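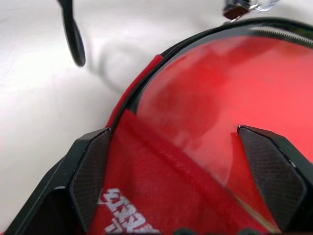 Red bag with a mesh strip, seen close up.

Which items from the deanery attic may go on display at Backlund Heritage Weekend?

Posted by Parish Office, Backlund

Our church takes part in the town's heritage weekend each October. This year we have been offered a chest of clerical clothing and papers that belonged to a former dean. It holds a silk cope, two pairs of gaiters, a hat and a bundle of 21 letters. One letter refers to a charter of 1478, although we do not have the charter itself. The church is open to visitors until 7 in the evening, and we expect 600 people over the weekend. We would be grateful for advice on two points. Is permission required before these objects are shown, and may the present dean wear the cope for the opening procession?

Baiba Lukoševičius

Permission depends on ownership, and this should be settled first. If the chest is listed in the church inventory, the objects belong to the parish and the governing body should record its consent in the minutes. If it is not listed, the family of the former dean may have a claim, and a written loan agreement is advisable before anything leaves the deanery.

I would advise against wearing the cope. Old silk often splits along the folds and at the shoulders, and the damage cannot be reversed. It may be shown lying flat on a padded board, away from windows - the south aisle is usually a poor choice. Handle it with clean, dry hands and remove rings and watches beforehand. The gaiters and hat are sturdier but should also remain unworn.

Display no more than two or three of the letters, under low light, and provide typed copies for visitors. Please do not describe the charter as part of the collection. The label should state only that a letter mentions it.

Clisell Town Guides

We had a similar procession at Clisell and the clergy wore modern copies made by a theatrical costume shop. Visitors were satisfied with this arrangement. Book early.

Loltum Reader

Check your insurance. Ours did not cover borrowed items.

Parish Office, Backlund

Thank you. The chest does not appear in the inventory, and we have written to the family. The cope will not be worn.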